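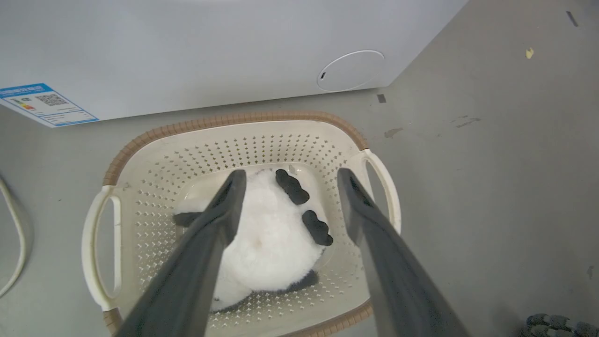

We arrived in Jorkton at 7 in the morning with the night train, too early for the open day at the Sturance washhouse, so we walked first along the river Gape. The bakery by the bridge was already open. I paid 2 coins for a coffee and it was very good.

The washhouse was built for the families of the dye workers, and the old boiler room is now a small museum. On the wall hangs the first register, with 3,054 washing days written by hand. I could have read it for an hour. Many families came always on the same morning, and one can see this from the ink.
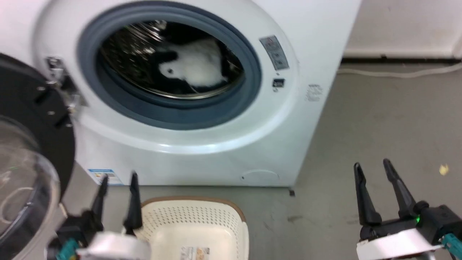

After the boiler room the guide led us up to the drying loft. There are 76 wooden poles under the roof, and the wind comes in through shutters which you open with a long hook. My wife tried it and needed both arms. The stairs are steep, so please wear proper shoes.

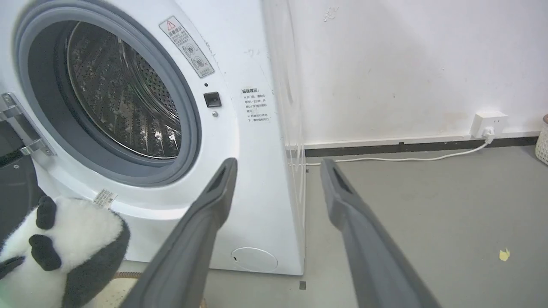 For lunch we went across the yard, where the sports club Fitudness was selling soup and plum cake. The soup was finished before one o'clock. I recommend to eat first and to visit the loft later, when the groups are smaller.
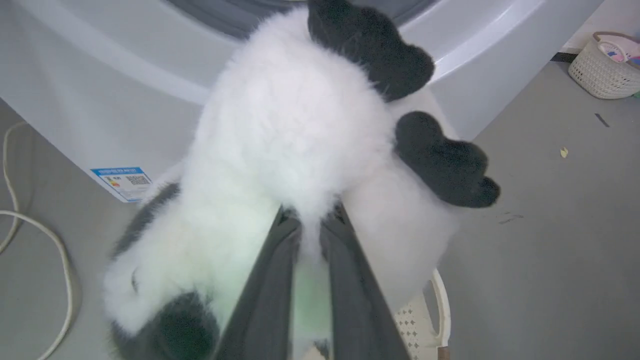
Plush panda, upside down.

The way back to the station is well signed, but the last part goes uphill. Trains to the coast leave from the far platform, and the ticket machine there takes only cards.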